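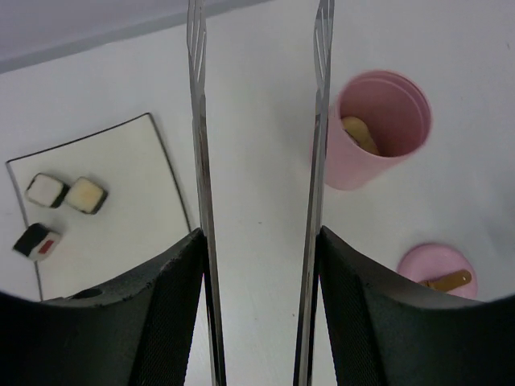 Photo: Undach workshop, November

tinpot_meg
Still no good at clearing a table, our Vieira arm. Toy sushi on a square plate, pink cup, and it's had up to 15 goes at each bit. My nephew would have it done before his tea!

gravelbin
Harsh! Those long steel fingers are thin enough to get under things. We've got 12 Workus units packing trays at Clisilbridge and they never moan.

tinpot_meg
Trays though — same spot every time. Try a sushi piece lying on its side next to two upright ones.

Oddsock8
With meg on this. I paid £625 for a second-hand one to do my washing up and it's a coat stand now.

gravelbin
Did you ever update it?

Oddsock8
Twice. Still can't do mugs.

halfpint_rae
I'd take slow over nothing, my hands are bad in winter. If it put 8 things away while I slept I'd be chuffed.

gravelbin
See, rae gets it. What grip force are you on, meg?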